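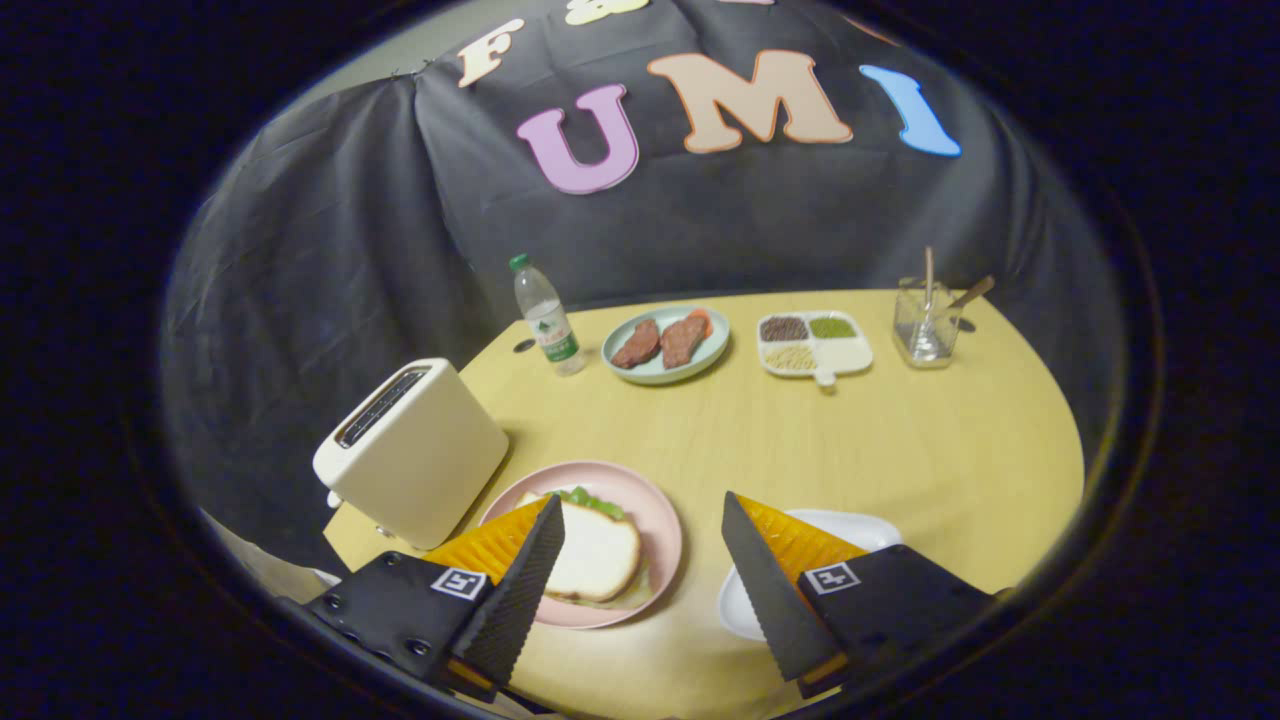

Search this site Enter keyword Go

Open day at Verbridge: a wet Friday in January

I went to the open day at Verbridge on Friday, mostly to see the tableware floor, which is normally closed to anyone without a trade card. Doors opened at ten. I got there at twenty past and there was already a queue for the cloakroom, so I kept my coat on and regretted it by lunch.

The building is the old Bostevano glove works, five minutes from the station. Entry was free but you had to give an email address. You were handed a folded plan with 61 stands on it, numbered in an order that made sense on the ground floor and nowhere else. Stand 15 is next to the lift and stand 16 is up two flights of stairs.

Ground floor

Mainly storage and shelving. Jumow had the biggest space, with their stacking crates in the usual grey and a new green. The crates are good but I have eight of them already. The hinge on the lid has been changed and now opens flat, which the old one never did properly. They were selling seconds from a pallet at the back, cash only.

Beyond Jumow there was a long run of cutlery drawers and drawer inserts. I spent longer here than I meant to. Most were too deep for an ordinary kitchen unit, and the staff agreed when I asked. One firm will cut to size for a charge, with a wait of five weeks.

First floor

Small kitchen goods, set out as table displays. The one I liked best was a round table in light yellow wood with a black cloth hung behind it and big foam-style letters pinned to the cloth, the largest of them a pink U, a peach M and a light blue I. It looked like something from a school hall, and it was more cheerful than the plain white stands on either side.

The table was laid as a sort of mixed breakfast and lunch. There was a cream-white toaster with two slots, standing at an angle, and a pale blue-green plate with two pieces of cooked meat on it. I was more interested in the white divided tray. It has four compartments and a small handle tab at the front, and they had put dark reddish-brown beans in one, green mung beans in another and yellow soybeans in a third. I sort a lot of dried beans and seeds at home and have been using saucers, so a tray like that would be useful. I asked the price and was told it would be on the website after the fair. It isn't yet.

There was also a clear square glass cup on the table, with two thin utensils standing in it. I prefer a square cup to a round one for this because it sits flat against the wall. Mine at home is round and gets knocked along the worktop every time I wipe down.

The rest of the first floor was kettles, tins and tea towels. Rätsep had the tea towels, heavy linen ones, and a display of enamel bread bins that were nice to look at and cost more than my oven. I bought two towels. They need a hot wash before they will dry anything, according to the label.

Talk at two o'clock

The talk was on the second floor and covered how the building was converted. The floor had to be strengthened in three places and 2,000 of the original bricks were cleaned and put back in the rear wall. You can see where they stop if you stand in the yard. The speaker was clear but the microphone kept dropping out, and the chairs had been set too close together. It ran for forty minutes, with questions afterwards, mostly on parking.

Food and practical things

The café does soup, rolls and a decent cheese scone. The queue was long at one and had gone by half past. Toilets are on the ground and second floors only. The lift is small - a pushchair and one adult fill it - and the stairs are steep, so allow time if you find them hard going.

There is no parking on site. I took the train, and the walk is flat but has no shelter, as I found out on the way back with a paper bag of tea towels.

I would go again, for the first floor mainly. Half a day is enough. Take a tape measure if you are looking at drawers or shelving, as most of the stands did not have sizes marked up.

Recent posts
Jumow crates, four years on
Two markets and a long bus ride
Rätsep linen: how it washes
Fitting shelves in a narrow larder
Dried beans, jars and labels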